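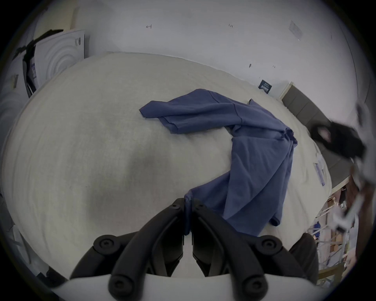
Segundo uma das participantes de Estov, roupa dobrada ainda não é roupa arrumada, e o trabalho só termina quando a gaveta fecha. A observação apareceu logo na primeira rodada de entrevistas e orientou a revisão do roteiro, que até então tratava a dobra como etapa final do cuidado com o vestuário.

Figura 3. Camisa azul de manga comprida sobre mesa forrada com tecido em tom quase branco, com a manga pinçada.

4.2 Tempo e sequência das tarefas

O questionário foi aplicado em 684 domicílios de Vomville e Estov. Em cada um respondeu a pessoa que declarou fazer a maior parte do serviço de roupa. As perguntas separavam cinco etapas: recolher, lavar, secar, dobrar ou passar, e guardar. Nos inventários de uso do tempo mais antigos, as duas últimas costumam vir somadas, o que dificulta comparar casas com e sem ferro de passar em uso regular.

Nas duas localidades a lavagem foi descrita como tarefa de dia fixo. A dobra, ao contrário, raramente tem horário. Os respondentes a encaixam entre outras atividades, com a televisão ligada ou enquanto a comida está no fogo, e muitos tiveram dificuldade em estimar sua duração. Por isso adotamos o diário de blocos de 15 minutos, preenchido durante uma semana de fevereiro. O bloco menor testado no piloto gerou muitas lacunas e foi abandonado.

Os diários mostram que a dobra se espalha por mais dias do que a lavagem. Em Vomville, onde predominam apartamentos sem área externa, as peças saem do varal interno aos poucos e são dobradas na mesma ordem. Em Estov a roupa seca no quintal e entra de uma vez, em geral no fim da tarde. Forma-se então um monte sobre a cama ou a mesa, que pode permanecer ali até o dia seguinte. Essa espera foi registrada à parte, com o código "pendente", e não entrou no cálculo do tempo de trabalho.

As camisas de manga comprida merecem nota. Foram citadas com frequência como as peças que ficam por último, junto com os lençóis de elástico. Parte dos respondentes prefere pendurá-las para evitar a dobra das mangas; outros as dobram ao meio no sentido do comprimento e deixam o vinco. A escolha varia mais com o espaço de armário disponível do que com a idade de quem responde.

A divisão do trabalho segue o padrão já discutido na seção 4.1, com uma diferença. Guardar é a etapa mais repartida entre os moradores, inclusive crianças, que levam as próprias peças ao quarto. Dobrar continua concentrado em uma só pessoa na maioria das casas. Os casos em que cada morador dobra o que é seu foram mais comuns em Vomville e coincidem, em grande parte, com domicílios sem crianças. Os cruzamentos por composição familiar estão na seção seguinte.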